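The Arm in Kirstin Jardine's Kitchen

By the time I get to Kirstin Jardine's house it is four in the afternoon, and the robot has already tried the can opener 20 times. She keeps the tally on the back of an envelope. There are more crosses on it than ticks, and she could not look happier.

"Look at the last five, though," she says, tapping the envelope with a pencil. "Tick, tick, cross, tick, tick. Last month I'd have framed that!"

Jardine builds robot arms at home. The one in her kitchen is called Jokex, a name her nephew gave it when he was too young to be argued with, and it is the third she has made. The first could push things off a table. The second could pick up a sponge if you put the sponge exactly where it expected one. Jokex is meant to put away the clutter of an ordinary kitchen, and it does this (when it does it) with two fingers, a handful of hobby motors and a small camera mounted down at the wrist so the fingers are always in view.

The whole build has cost her 600 dollars, spread over a year and a bit. A good part of that went into motors she burned out. The black linkage that opens and closes the fingers is on its seventh version, and she has kept all six of the others in a shoebox, which she empties onto the couch for me one at a time. Version two has a crack you could slide a dime into. Version four worked beautifully and weighed too much, so the arm sagged every time it reached out. Version five she can't explain. "I was tired," she says.

What changed things was meeting Cremilda Amaral. Amaral repairs sewing machines for a living and rents a bench at Comero, a shared workshop across town where Jardine had gone to use the drill press. She watched Jardine fuss with a gripper that kept twisting as it closed, asked to hold it, and wiggled the pivots with her thumb.

"Everything was loose," Amaral tells me. "Each joint had a tiny bit of play, and by the time you got to the fingertip it was a lot of play. A sewing machine with that much slop would eat your shirt."

They rebuilt it together over several evenings in November, with proper bolts at the pivots and thin washers that Amaral cut herself. Then they took it back to the kitchen and started on the drawer of horrors, as they call it, meaning all the household tools that a two-fingered hand has no business trying to pick up.
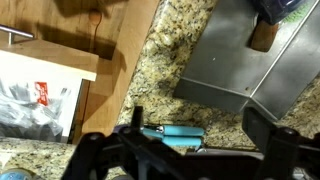
Fingers over the granite: the can opener, with its turquoise handles, is the hardest thing on the list.

I had assumed the trouble with a can opener would be the weight. Jardine laughs at this and makes me pick it up using only my thumb and one finger, eyes on the counter. Try it! The two handles want to slide against each other. Grab both and they shift. Grab one and the other swings out. Grab it by the metal end and you have a lumpy thing with hardly a flat spot anywhere, and the handles dangle off to the side and drag the whole business around in your grip.

Then there is the counter. Speckled granite is lovely to look at and rotten for a camera, which has to work out where the stone stops and the tool begins. Steel is a different headache, with bright spots that move whenever the arm does. Jardine spent weeks recording practice runs, guiding the arm by hand through 236 pickups at different times of day so the software would see the kitchen in morning light, evening light and the glare of the ceiling fixture. She labeled every one of them herself, mostly in bed.

The code that turns those runs into motion is called Vomport. She wrote the first draft on a train and has rewritten it so often that she now describes it as a houseplant. It runs on an old laptop with a missing H key.

At half past five Amaral arrives with a bag of oranges and we all stand back for another go. The arm comes down slowly, stops, thinks, and shifts a little to the left. The fingers close. The can opener lifts, tilts, hangs there for a moment and stays put, and both women yell so loudly that the dog starts barking next door.

It gets a tick on the envelope. The next try gets a cross, and Amaral is already reaching for her box of washers.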